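Militska Research Computing
Service Desk: Sequence Analysis Support

Ticket 1393
Subject: Variant calls missing from chromosome 9 region in motor neuron cohort
Requester: Zeyu Tian, Sikora Neurogenetics Group
Service: Flimness pipeline, shared production queue
Priority: High
Status: Resolved

Initial report

The requester states that the December batch of the motor neuron disease cohort was processed through Flimness with the standard settings. The job finished with no error messages. When the results were opened, 92 samples had no calls at all in a region of chromosome 9 that the group is studying. The remaining samples in the batch returned calls in that region as expected.

The requester notes that several of the affected samples had been tested earlier by a separate laboratory method and are known to carry variants there. A result of "no variant" for these samples is therefore wrong. The group asks that the cause be found before the results are passed to the clinical partners.

Requester's message, as received:

"We have rerun four of the samples by hand and the result is the same each time. The run report lists every step as complete. Coverage for the whole genome is normal. I would be grateful if the batch could be marked as on hold so that other members of the group do not download it. Zeyu Tian"

First response, 9:40 a.m.

The batch has been placed on hold. Download links are disabled for all users other than the requester and the service desk. No files have been deleted or changed.

The requester was asked to supply the following:

The names of the four samples that were rerun by hand
The settings file used for the batch
The version of the reference genome named in the run report
Confirmation of whether the raw reads were copied from the Arketti storage system or read in place

Requester's reply, 10:25 a.m.

Sample names and settings file attached. The reference version in the run report matches the version the group has used throughout the study. The raw reads were copied from Arketti to the working area before the run started.

Investigation

Step 1. Check of the raw reads

The four samples were compared with the originals held on Arketti. File sizes and checksums match. The copy was complete and the files are sound. Damage during transfer has been ruled out.

Step 2. Check of read alignment

Aligned reads were viewed directly in the affected region. Reads are present at normal depth in all four samples, and alignment quality is acceptable. The data needed to make calls is therefore present, and the loss occurs at a later step.

Step 3. Check of the calling step

The calling step was run alone on one sample, with all filters turned off. Calls appeared in the affected region, including the variant reported earlier by the other laboratory method. The calling software is working correctly.

Step 4. Check of the filters

Filters were turned back on one at a time. Calls in the region remained present until the region mask was applied. With the mask turned on, every call in the region was removed.

The mask is a list of places in the genome where short reads are known to give poor results. Flimness removes calls in those places by default. The mask file named in the settings is the correct one. The file loaded at run time, however, was found to be an older copy, which covers a much wider part of chromosome 9 than the current release.

Step 5. Check of the compute nodes

The run log shows that the batch was divided between two groups of nodes. Samples sent to the first group loaded the current mask. Samples sent to the second group loaded the older copy. The list of samples handled by the second group is the same as the list of affected samples.

Cause

The second group of nodes keeps local copies of the reference files in order to reduce load on shared storage. These copies are refreshed by a scheduled task. The task stopped when the local disk reached its limit of 700 GB, and it did not raise an alert. The nodes went on using the last complete copy. Flimness checks that a mask file is present under the expected name. It does not check the version, and so the run was reported as complete.

Update to requester, 2:15 p.m.

The cause was explained to the requester by telephone. The requester asked whether earlier batches could be affected. The service desk reviewed the logs of all batches processed for the Sikora group since the last successful refresh. One smaller pilot batch was run in that period. It was sent entirely to the first group of nodes and is not affected.

The requester also asked whether expanded repeats in the same region would be reported once the mask is corrected. They will not. The standard calling step is designed for small changes and cannot measure long repeats. A separate repeat module is available on request and must be turned on in the settings file. The requester has been sent the user guide for that module and will open a new ticket if it is needed.

Corrective action

Step 1. Old temporary files were cleared from the local disks of the second group of nodes.

Step 2. The refresh task was started by hand and allowed to finish. Mask files on all nodes were compared with the master copy and found to match.

Step 3. The affected samples were run again from the filtering step onward. Alignment was not repeated.

Step 4. Results for the four sample files supplied by the requester were compared with the earlier laboratory findings. The expected variants are present in all four.

Step 5. The corrected results were placed in a new folder, and the original results were moved to an archive folder marked "Do not use."

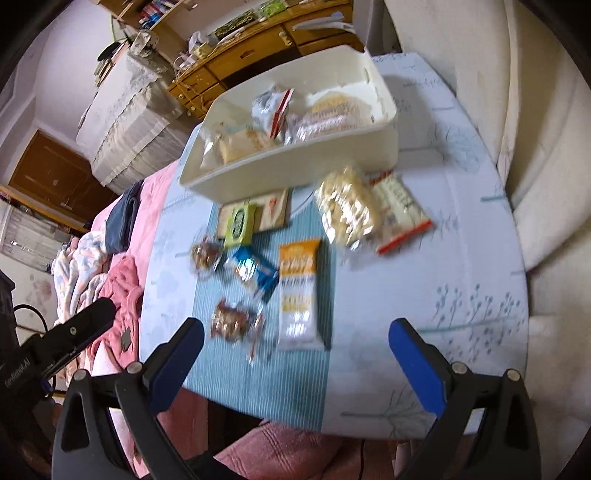 Requester confirmation

The requester reviewed the corrected results and reported that calls are now present in the affected region for the whole batch. The number of calls per sample is in line with the pilot batch. The requester agreed to the release of the hold at 4:50 p.m.

Advice to other users of Flimness

Users who have processed samples on the second group of nodes are asked to check their own results. The following procedure is recommended.

1. Open the run log and find the line that begins "mask loaded."
2. Compare the version on that line with the version shown on the Flimness release page.
3. If the two versions match, no action is needed.
4. If they differ, do not rerun the full pipeline. Open a ticket and quote the job number. The service desk will rerun the filtering step at no charge to the project.
5. If results have already been shared with an outside partner, state this clearly in the ticket so that it can be given priority.

Requests covering over 1000 samples should be discussed with the service desk in advance, as they will be scheduled overnight.

Follow-up items

An alert has been added to the refresh task and will be sent to the service desk mailbox if the task fails or does not start. Status: complete.

A version check for mask files has been requested from the Flimness maintainers. Until it is available, the service desk will compare the files by hand at the start of each week. Status: open, tracked separately.

The disk limit on the second group of nodes is under review. Status: open.

The user guide will be amended to state where the mask version is recorded in the run log. Status: draft sent for approval.

Closure

Ticket 1393 is closed with the agreement of the requester. It may be reopened by replying to the closing message within the period set out in the service terms. Questions about the repeat module should be submitted as a new ticket under the heading "Sequence analysis, optional modules."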